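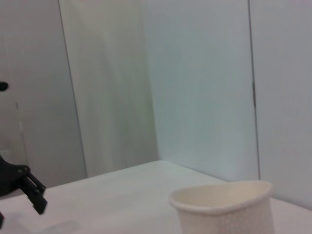

Gripper bench check, home build: the Hulelero arm

Search this site Go
Print this page | E-mail this page
23/04/2020 | Posted by Chie Kuroda

I run through this list before every session with the arm, and again if Bhupendra Yadav has had the lid off the control box (he usually has!). Tick, cross or scribble next to each one. My comments from this round are underneath.

1. Fingers side by side, small gap, nothing held
OK. They close evenly now and I'm so pleased with them. Third printed pair, all in matt black, and the first that didn't need filing.

2. Fasteners on the fingers nipped up
OK by hand. One took a quarter turn. Please don't use the long key on these, it's far too easy to strip them.

3. Table clear apart from the test piece
OK. Just the paper cup, standing upright, well over to the right of the fingers. The rim has gone a bit oval. I'm keeping it in use for now, as a squashed cup is a better test of the grip than a perfect one.

4. Fingers clear of the table at the rest position
OK, clear. Rest height is set to 60 mm in the Fudadico software. If you change it, write the new figure on the door sheet.

5. Side and back panels firm
Give each one a push. The pale one at the back had worked forward at the foot, so I reseated it. Seams still need a proper going over.

6. Stop button
Pressed twice with the arm moving, stopped both times. Lovely solid clunk. Reset only from the front of the bench, please, with your hands out of the enclosure.

7. Speed limit
Set to 200 mm per second. Fine for cup work. Bhupendra would like it higher and we can talk about that once the cable guide is done.

8. Cables through the full swing
NOT OK. Snags slightly at the far end of the travel. Taped for today, slow moves only, and no running with the door shut until it's sorted. The Nikolovski clips are on order.

9. Cycle count
Just gone past 2000 on this set of bearings, and still so smooth! I'll strip and grease them in July at the Grerstead workshop, where there's a decent vice.

10. Power off, plug out, key on hook
Done.

To sort before next time: item 8, and the seams from item 5. Everything else is good to go, and if anybody fancies an evening of cup lifting, bring your own cups. I've only got 2 spares left.

Checked: CK
Second check: B. Yadav, all but item 9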